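Clothes swap outgrows Olport hall, moves to Voyle

The Olport clothes swap is on the move. Too many bags, not enough floor. From August it'll be in the old Farari shop in Voyle, doors open 10am, same rules as before: bring clean things, take what you'll wear.

Last swap shifted 2,421 items, a record, and the queue went right down to the bus stop. Organisers say they had to turn people away by lunchtime wich they hated doing.
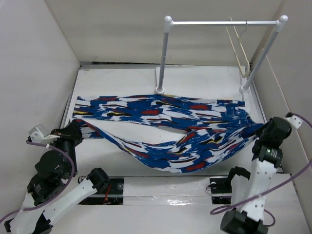
Summer stuff goes quickest. Anything bright is usually gone in the first hour, so patterned trousers like the blue and white ones with dashes of red and yellow are well worth bringing along. Plain work shirts, less so. There's a mountain of those left over already. Coats welcome, even in the heat, they get put by for the winter rail.

Bag limit stays at 15 items each. Shoes in pairs please, tied together. No pillows or duvets.

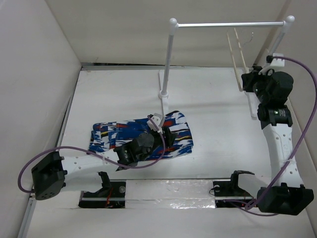

Do you have to bring something to take something? Bringing a few bits helps, but anyone short of clothes can come along with nothing and still fill a bag.

Room for 200 people at a time in Voyle, up from a very tight squeeze at at Olport. School uniform gets its own corner, sorted by size. 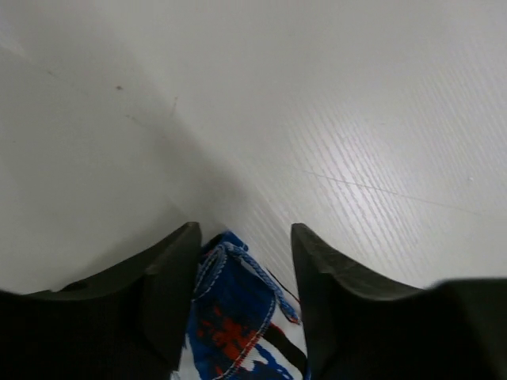
Leftovers go to the Oltell reuse store as usual, and torn things get cut up for rags. Drop-off for early bags is the side door, 4pm to 6pm the day before. Ring the bell, it's a bit faint.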